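Jonalyn Sebastian
Sunday, July 17, 2022

Progress on Pleltaner, the two-finger-or-whatever-we-end-up-with arm that lives in the back bay at Plundwood. I promised a thread after the last one got so many questions, so I'm putting it all in one place.

28 reposts 376 likes

The goal hasn't changed. We want an arm that can walk up (roll up, for now it gets pushed) to an ordinary control cabinet and work the switches on it. Doors stay shut. Front panel only.

A few people asked why a cabinet and why don't we start with blocks. We did start with blocks. Sutrisno Govindasamy and I spent most of the spring on blocks and got pretty good at blocks.

Switches are a different problem. A block moves when you push it. A rotary switch stays where it is and turns around its own center, and if your fingers travel in a straight line they come right off the handle.

Our first try was to grab the handle and rotate the wrist. Works if the wrist axis and the switch axis line up. Ours were off by the thickness of a pencil and the wrist servo stalled every time.

Second try, don't grab at all. Put a finger against the side of the handle and push through an arc. Much more forgiving. You do have to know which side you're on before you start.

12 reposts 50 likes

Parts, for those who asked. The wrist is from Zollus, bought secondhand with a chipped mounting flange that I filed flat. The controller box is our own. The brackets are aluminum, cut on the Plundwood bandsaw and drilled by hand.

Do not drill these by hand. I remade the second bracket on the drill press and it took less time than measuring how wrong the first one was.

Cables were the thing I underestimated. With the wrist turned all the way over, the bundle pulled tight and dragged the whole hand down. We added slack at the elbow and a loop of hook-and-loop strap. Ugly, fine.

The software side is Sutrisno's. He calls it Alemneh and it does one job — it takes the camera view, finds the handle, and says which way the lever is pointing. It is slow. He knows it is slow.

White levers on gray paint turned out to be easy for it. Black handle on a black base is hard. It keeps guessing, and the guesses jump between two answers. We're going to try a side light before we touch the code.

Lit lamps are the other headache. Turn exposure up to see the black switch and the lamps bloom. Turn it down and the black switch is a hole.

4 reposts 35 likes

Several of you asked about the danger sign, which is a fair question with a homemade arm. Two rules in our bay. One person runs the arm and the other keeps a hand on the arm's stop button and does nothing else. That includes not looking at a phone. I have been told off for this.

The red mushroom button on the panel is on the do-not-touch list in software, with a wide margin. It sticks out farther than everything around it, so an arm coming in from that side would find it first. We come in from below for anything near the bottom of the right door.

Current target list: the rotary switches with white levers first, then the black one at the bottom right, then the pushbuttons. The latch is last. I don't have a plan for the latch.

Both doors of the panel, from the head camera. The black switch is the one low on the right door:

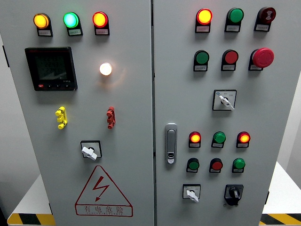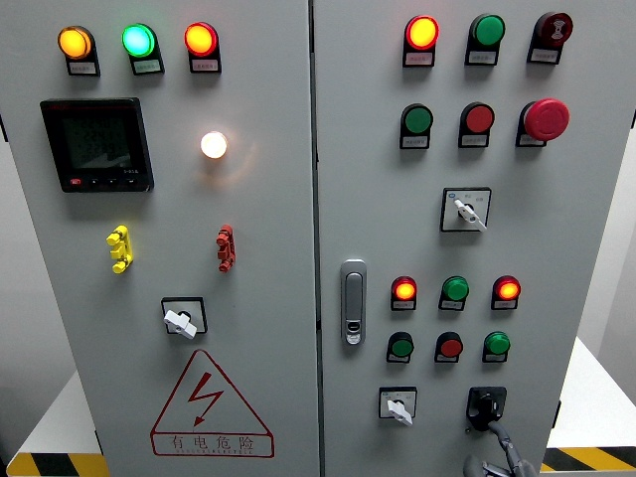
9 reposts 61 likes

Next job is fingertips. What we have now is bare hard plastic and it skates on a smooth lever. I bought a bottle of the rubber dip they sell for tool handles and I'm going to do two coats on a spare set.

If the dip peels I'll go to heat-shrink. Somebody in the last thread said bike inner tube. Also on the list, I have plenty of it.

After that, force. Right now the arm pushes until it has gone as far as it was told to go, and it has no idea if the switch went with it. Sutrisno wants to read motor current and call that force. I want a real sensor. We are doing motor current because it's free.

Question for anyone who has done this: how do you decide a switch has reached its detent? We can look at the lever angle again afterward, but the hand is usually in the way, so it means backing out, looking, and going back in if it's short. It's a lot of extra moves for one click.

5 reposts 22 likes

Replying to the DMs in one go. No kit for sale. Bracket drawings yes, once I've fixed the hole spacing on the second one. Code is up to Sutrisno and he wants to clean it up first, so don't hold your breath.

And yes, you can come by. Plundwood has an open evening later in July. We're in the back bay, past the lathe. Bring closed shoes — they won't let you past the yellow line in sandals.

I'll post the fingertip results whichever way they go.

2 reposts 17 likes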